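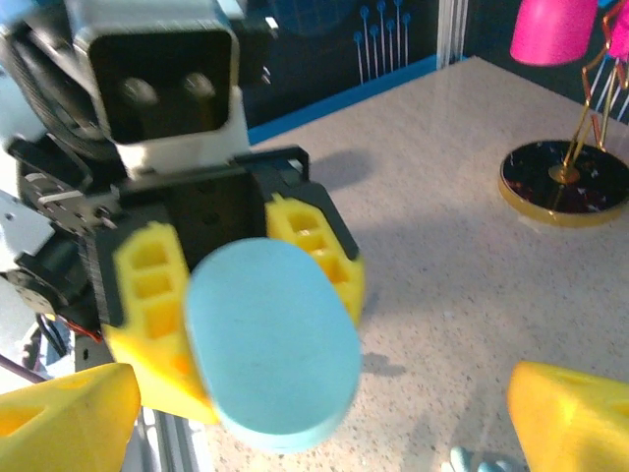
Brukard teaching kit: a month of showing it by hand

I've had the Brukard on the bench for four weeks now and I'm still staying up too late with it. It cost me £319 second-hand, with the Balleo remote control set thrown in, and you get two arms that copy whatever you do with the pair of handles.

Driving it is a joy. The handles are light and there's hardly any lag, so after an evening you stop thinking about left and right and just reach. The printed yellow fingers grip better than I expected, even on smooth, flat things like the light blue disc I've been using for practice. Holding it upright took me 8 goes to learn, and now I do it without a thought!

You can also switch the motors to slack and push an arm through the job yourself. I like this for slow, simple moves, but your own hands get in front of the wrist camera and the recording suffers. For anything with a lid or a hinge, use the remote.

Small round cases are my favourite lesson so far. One arm keeps hold while the other comes in from the side, and you really have to agree with yourself about which hand is doing what. I leave other bits standing about on the speckled top (my pink glasses on their gold stand have survived) so the arms learn to work around clutter.

Grumbles, then. The cables are long and loop up beside the wrists, and I'm always keeping half an eye on them. The manual gives the playback settings 3 lines, and one of those is wrong. I'd also love a foot pedal for starting and stopping a recording, as both hands are busy.

Still, 4 stars out of 5, and I'd buy it again tomorrow. 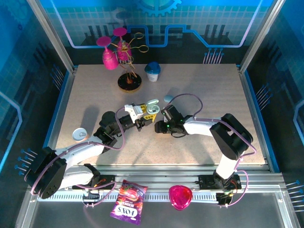 Mereana Kingi: I came over from the Fonseca and had the same trouble with playback. Try recording at half your normal speed for the first few runs, mine copied me far better after that. Gorville do a pedal that plugs straight in, by the way, though they're out of stock until October.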